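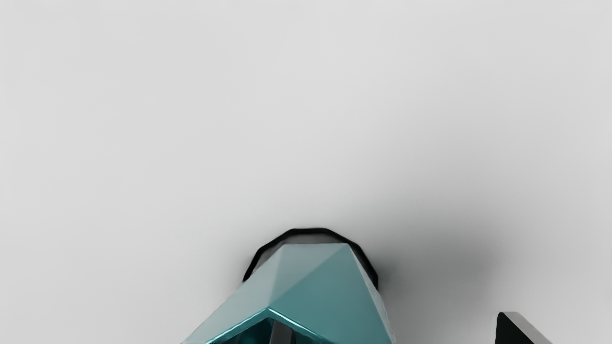 Start with the operator's problem. In remote demonstration the person holding the controller has no sense of touch, so everything they know about contact comes through the view. In Derkora, our simulator, we render that view plainly: a pale gray surface, no texture, no markings. Point out the shadow to the right of the black collar. With a bare surface, shading and shadow carry most of the depth information, and new operators learn to read them within a session or 2.

Next, hand guiding. The operator holds the arm and moves it through the task. Contact is felt directly and the paths come out smoother. The cost is that the operator's own body blocks the cameras, and the forces we log are partly theirs. Pause on this. People ask about it every time.

Remote control gives cleaner logs and slower motion. Hwa-young Chae went through 31 recordings from the Caledthorpe site in May and marked each hesitation. Most came just before contact, with the fingers still open. We kept those segments in. Removing them gave a policy that closed too early - quote this as a single result on one task.

Then the data budget. The Han set holds 3,000 simulated demonstrations, all by remote control. Lutell uses the same format, with 4 fields added for hand-guided force. Do not go into the field names unless asked.

If time is short, skip the budget and go straight to the replay. Let it run once without talking, then take questions on timing.

Contact: Hwa-young Chae, Derkora group | © 2019 | Back to top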